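Clarnach Forums > Food and Drink > Shop Talk

Thread: Is the "new smaller bag, same great value" thing a scam or am I just grumpy

saltlick
Posted 3rd August
I do the snack run for our office in Welwood and I've been buying from the same place (Minami, the import grocery by the bus station) for years. Last week they had a big sign up saying the house brand rice crackers are in a "new smaller bag, same great value." The price is the same. The bag is smaller. Can somebody explain to me which part of that is the value?

I asked at the register and was told the recipe is better now. I've eaten a lot of these crackers. The recipe is not better now.

pottedfern
Re: Is the "new smaller bag
It's everywhere, you're only noticing because they put up a sign. Most places don't bother with a sign. I'd give Minami half a point for that.

saltlick
Half a point for telling me they're picking my pocket. OK.

drybiscuit
Devil's advocate. Ingredients went up, shipping went up, rent by the bus station has definitely gone up. They can raise the price or shrink the bag. People scream about the first one and grumble about the second one, so they shrink the bag. You'd do the same if it was your shop.

mugwort_6
I wouldn't, I'd put the price up and let people decide. With a price I can compare. With a bag I have to stand in the aisle reading tiny gray print and doing division. And the shelf label gives one item per 100 g, the next one per ounce and the one after that "per pack." Tell me that's an accident.

drybiscuit
It's an accident. Have you seen who does the labels in there? It's whoever isn't on register. I don't believe in a label conspiracy at a store that can't keep its freezer door shut.

pottedfern
What was the old weight? Does anyone have an old bag? Otherwise we're going on memory, and everybody's memory says candy bars used to be the size of a shoe.

saltlick
Fair. I dug around in the supply closet and found an old one behind the coffee filters. Old bag 400 g, new bag 200 g. I thought I was reading it wrong. That's half.

mugwort_6
HALF??

drybiscuit
OK, half is bad. Are you sure it's the same product and not the family size?

saltlick
Same name, same picture on the front. No "family" anywhere on it.

drybiscuit
I'd still want to see the barcode. Different size normally gets a different barcode, and if they were sold side by side at any point then you've compared the big one to the small one and the big one got dropped. Which is still annoying but it's a different complaint.

kettlehead
I work in packaging (not food, screws and wall plugs mostly) and drybiscuit is right about the barcode. I'll add that the bag tells you very little. Chips need air or you're buying crumbs. Individually wrapped candy takes up a silly amount of room for what it weighs. Shape is mostly about what the machine at the plant can seal. So squeezing bags and saying "feels smaller" isn't evidence of anything. Net weight is the only number worth looking at.

pottedfern
Squeezing bags is my whole method :(

mugwort_6
Then why do they always have the room to make the bag bigger than it needs to be and never the room to print the weight on the front?

kettlehead
Because the front is for marketing and the back is for the lawyers. I didn't say I liked it.

uma_regular
Going to stick up for the other store for a second. Uma on the north side of Welwood does a mix and match table, candy and chips together, one price for any you pick. I tried it Saturday and wrote up the sums. 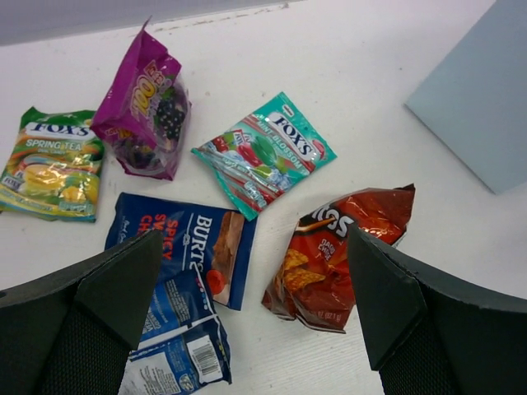
1. Cost per bag
Cheaper than Minami on everything I could match, and I checked against a Minami receipt from May. The receipt is old so take it with a pinch of salt.

2. Cost per gram
This is where it falls apart a bit. One price for any bag means the light bags are a bad deal and the heavy ones are a good deal. Candy beats chips every time. If you mostly like chips, skip it.

3. Dates
Check them. A couple of things on that table were close. I assume that's why the table exists.

saltlick
Appreciate the sums but I don't trust a mix and match. It's a way of getting you to leave with more than you came in for. Did you go in for candy?

uma_regular
I went in for milk.

saltlick
Rest my case.

mugwort_6
Did you get the milk?

uma_regular
No.

drybiscuit
A point for uma_regular though, at least there's a comparison in there. The rest of this thread is one bag from behind the coffee filters.

pottedfern
The Uma table was gone when I went by on my way home, for what it's worth. Just greeting cards there now. So I wouldn't plan a trip around it.

Snack101
Has anybody written to Minami? They have an email address on the door.

saltlick
I wrote this morning. Got an auto reply thanking me for my interest in a career with Minami.

drybiscuit
Barcode, please.

saltlick
Fine. Just compared them. The last digits are different.

drybiscuit
So they may have dropped the big one and kept the small one.

saltlick
At the price of the big one! With a sign saying same great value! I don't see how that helps them.

kettlehead
It doesn't, much. I'd stop buying those and try the plain ones on the bottom shelf. Check the weight first.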